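About Us

Skemthorpe Supper Club began one wet February, when Suha Jaber cooked a lentil soup for her neighbours and found that most of them had lived on the same street for years without learning each other's names. She did it again the week after, and the week after that, and before long we were borrowing chairs from the chapel and asking people to bring their own spoons!

These days we run 3 suppers a week during term time, along with a Saturday cookery class for anyone who'd like to feel a bit braver at the stove. You don't need to know anything before you come. We start with soups and stews, move on to bread and dumplings, and go at whatever pace the group is happy with (the onion lesson has been known to take all morning). 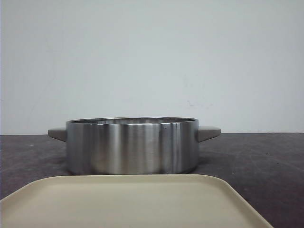

A wide stainless steel pot, the sort we like for soups and stews.

Last year we served 3,113 meals, all of them on a pay-what-you-can basis, and our recipe booklet, Dindeo, has now gone into a second printing of 500 copies. It is on sale at the door and at Turunen, the bakery on the corner, who also very kindly let us have their flour at cost.

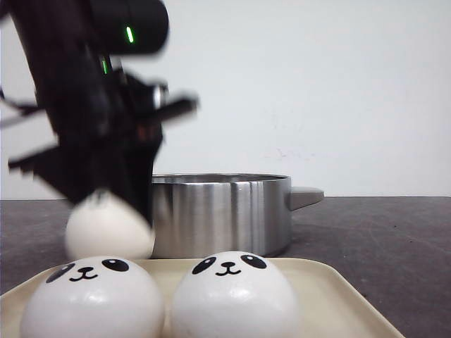 Nabil Twal told us that he came for the dumpling class and stayed for the washing up, as that was where all the good conversation was, and he would only ask that we put a little more pepper in the Tuesday broth.

We have listened, and the pepper now goes round the tables. If you'd like to join us, doors open at half past six and children are very welcome.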